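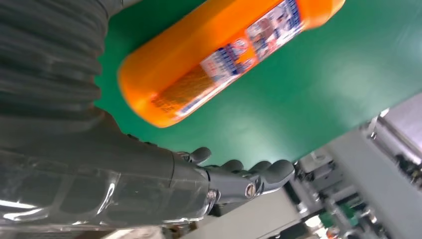

August, notebook entry, 7:30 am
Madalena Tavares

Started early to get the hand back in shape before the Stumham people want the cell again. Left over from last time: index finger slow to open, wrist ticking on the way round, wrap on the forearm due for a change.

Power off, lockout on, tag filled in. Arm parked low over the green so I can get at the wrist without the step.

Wrist first. Put the short driver on the small screw by the joint, moved a quarter turn before it bit. So that was the tick, or part of it. The bigger bolt on the side of the palm was tight, left it alone. Paint-pen line on both now so we can see if they walk. If the small one moves again I want threadlocker on it, the weak blue stuff, NOT the red. Barreto used red on the old wrist and we ended up drilling it.

Index finger. Worked it by hand, stiff in the last bit of travel. Pulled the linkage cover, black paste at the pin. Cleaned with a swab and alcohol, one tiny drop of oil, wiped it off again. Moves free by hand now. Did the same on the other fingers while I was in there even tho they felt ok. Thumb had the least muck of any of them.

Forearm wrap. Clear sheet, taped at the elbow end and just short of the wrist. Keep it loose!! Last one was pulled tight and it dragged on the wrist rotation, which showed up as a current bump we chased for half a morning. It looks scruffy loose, doesn't matter. Seam of the wrap goes on the underside. Stop the tape before the body seam near the wrist or you can't get the panel off without cutting everything.

Bellows. Ran a finger down the folds, top to bottom, with the light held behind. No splits found. Bit of grit in the creases on the inside of the bend, vacuumed out with the soft brush. Part number for the spare is on the shelf tag in Wakura cabinet, we have one left, ordered another.

Power on 9:10. Homed fine first go.

Finger test, open/close, 30 cycles, no object. Index opens with the rest now as far as I can tell by eye. Log says 13 ms behind the middle finger, limit is 21, so in spec but not great. Would like to see it after a full day warm.

Wrist sweep both directions, slow then normal speed. No tick at slow. At normal I thought I heard something once near the end of travel, couldnt get it to do it again. Leaving it open.

Bottle pick, standard test, orange bottle laid on its side at the usual slant. Approach with fingers slightly open and the palm coming in under it. Things to watch:
- don't let anyone "help" by squaring the bottle to the bench, the taught pose is on the diagonal
- bellows comes very close to the bottle on approach. Only a narrow gap. If the start point gets shifted at all toward the sleeve it will touch
- clearance on the other side, toward the metalwork, is plenty for the hand but not if the wrist is rolled

Moved the start point 4 mm away from the sleeve and saved as pose 314. Old one still in the list with OLD in front of it, please don't delete until I've signed off the new one.

First tries: two good, one where the bottle rolled off the fingertips before they closed. Dropped closing speed a notch, good after that. Don't know yet whether it's the fresh oil making the index quicker than the force settings expect. Settings were tuned with the finger sticky, so probably worth redoing.

Wiped the green down too, there was alcohol on it from the swabs and I didn't want that in the friction numbers.

Still to do
- retune grip force, index and middle together
- recheck paint lines on screw and bolt after lunch, then again end of day
- listen to wrist at normal speed with the compressor off
- ask Bristis for the longer linkage pins, or at least a drawing
- new roll of wrap, this one is nearly done
- somebody has my 2 mm driver, want it back

Lockout tag back on the hook. Cell is free from 11:00, use pose 314, closing speed stays at the lower setting until I change it here.

MT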